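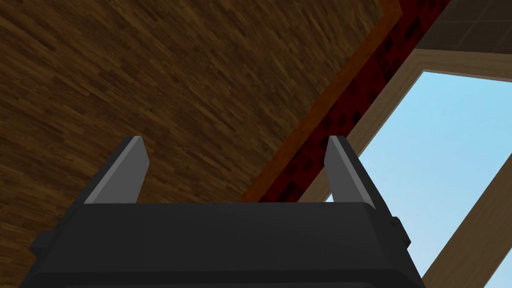 Wrist view in sim - fingers open, parquet behind.

Workshop tips: sim grasp tuning, quick ones

Save your seed with every run. Not later. I lost a whole March of Storkine logs that way.

Check the wrist camera transform first, planner second. Wrong sign on one axis and the detector still looks happy. Print the thing, compare by hand.

Two arms, one planner - lock the shared zone before you plan, unlock after retreat. Timeout on the lock, 3 seconds is

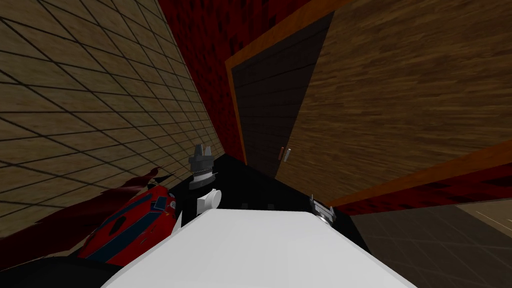

plenty. Longer and you just sit there watching teh log. Also pad the collision boxes, 2 cm on the wrists, less on the fingers.

Busy textures: randomize them early. Wood grain fools edge detectors.

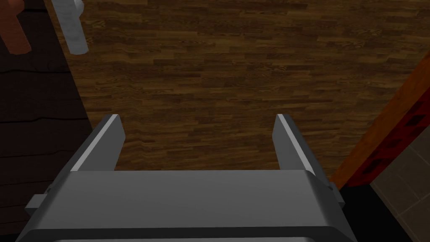
Grethe Nørgaard
Controls and tooling, Trumar

Gripper commands - clamp the width in code, dont trust the config. Replan cap at 80, then bail out and dump the state. Name the dump after the seed.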